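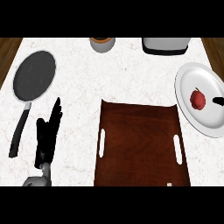

TILLANCE, August

Finn Janssen has sold cookware for 19 years and he would like you to stop buying it. At least that is how he puts it at the start of our talk, leaning on the counter of his shop, Storum, where the cheapest skillet costs $60 and the dearest one costs $179.

"People come in wanting a pan for life," he says. "I tell them there's no such thing if it has a coating on it. Then they buy the coated one."

I had come to ask about that phrase, "for life," which now seems to be printed on every second box in the kitchen aisle. I have owned three pans for life. Janssen laughs at this, a bit too easily for a man who has a shelf of them by the door.

His argument is that the word is doing a job the metal used to do. A cast iron pan never needed a promise. The nonstick kind wears out, everyone in the trade knows it, and so the promise gets bigger every year. He pulls a warranty card out of a drawer, from a brand called Gitusier, and reads me the part in small type. It does not cover scratches, stains, fading, or "a reduction in release."

"A reduction in release means the egg sticks," he says. "So it's covered for life unless the egg sticks."

I ask how many customers have sent a pan back under one of these deals. He thinks it's 21, over all his years in the shop, and he remembers most of them getting a coupon. I can't check that, and he has no records to show me. He also sells the rival brands that come with no warranty at all, and he makes more on those, a fact he gives up only when I ask for it twice.

Then there is the matter of "stone." Plenty of pans are sold with that word on them these days. Janssen says that in most of the ones he stocks, it's a speckled finish on a coated aluminum pan.

"It's a look," he says. "I like the look. I have one at home. I don't think it cooks any different from the plain black one."

Has he tested that? He has not. "I've made a lot of pancakes," he offers.

On care, he is firmer. Low heat, a soft sponge, no stacking without a cloth between. He doesn't believe in seasoning a coated pan with oil, though he admits that his main supplier, Lim, tells people to do it – and that the leaflet goes out with every sale from his own register.

So why hand it out? "Because if I don't, they call me and ask where it is."

Before I go, I ask what I should buy when my current pan gives up. He points to a plain carbon steel skillet on the bottom shelf, dusty around the handle. It is $60. He says he sells very few of them.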